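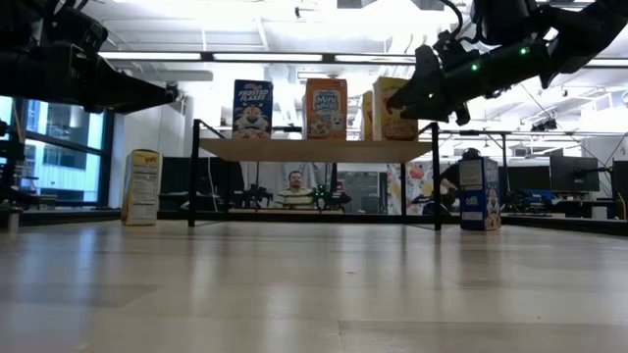 Hello, and thank you for reading this before opening the episodes folder! These are the house rules for the Janari shelf set, written up by Bo-ram Um with a good deal of patient correction from Bok-nam Hyun. They cover how we set up, record and label two-arm shelf work with grocery boxes, and they apply to anyone adding episodes at the Griltarberg bench, however long you have been with us.

## What the set covers

Cereal boxes on a small raised shelf, with more boxes standing on the tabletop beside it, and an arm on either side. Tasks are picking from the shelf, placing on it, and swapping a shelf box for a table box. Each episode holds both arms' joint positions, the gripper commands, the fixed camera view and one line of plain-language instruction.

## Before you record

- Walk round the bench with the stop button in your hand and press it once. If the arms stay live, you are finished for the day, I'm afraid, until Bok-nam has looked at it.
- Check that cables have enough slack for the full reach of the arm. Move each joint slowly to its limit and watch the loop as it goes.
- Tell people sitting nearby that you are about to start. A friendly shout is fine.
- Leave other people's boxes as you find them in the start layout, even when they look crooked. Crooked is allowed, and so is one box partly behind another.

## While the arms are powered

Hands stay off the table. If a box falls, let it lie, end the episode, and only reach in when both arms are paused. Speed is capped at 30 per cent for new operators and 75 per cent for everybody else — please don't edit the cap in the config file, ask for it to be changed.

An episode runs for 88 seconds at most. Going over usually means the grasp has gone wrong somewhere, and we would much prefer a short honest failure to a long rescue.

## Labels

Write the instruction the way you would say it to a colleague: "take the orange box off the shelf" is lovely. Use colour and position before brand names, as packaging changes and we like the labels to outlive it. Mark each episode `success`, `partial` or `fail`, and keep the fails. A box gripped hard enough to crease counts as `partial`, even if it ends up in the right place.

## People in the background

The room is a working room, and colleagues do turn up in view. Everyone who sits there has been asked, and anyone may change their mind later. Write to Bo-ram with the episode number and it will be taken out within six working days. Please don't use the set to identify or track anybody.

## Known gaps

- Daylight from the windows varies a lot between morning and late afternoon, and the mornings are over-represented.
- Upright boxes only, so far. Bags and tins are in the Kamham set, which has its own card.
- Swap tasks recorded before August use the older label wording. Run `relabel_swaps.py` before mixing them with newer ones.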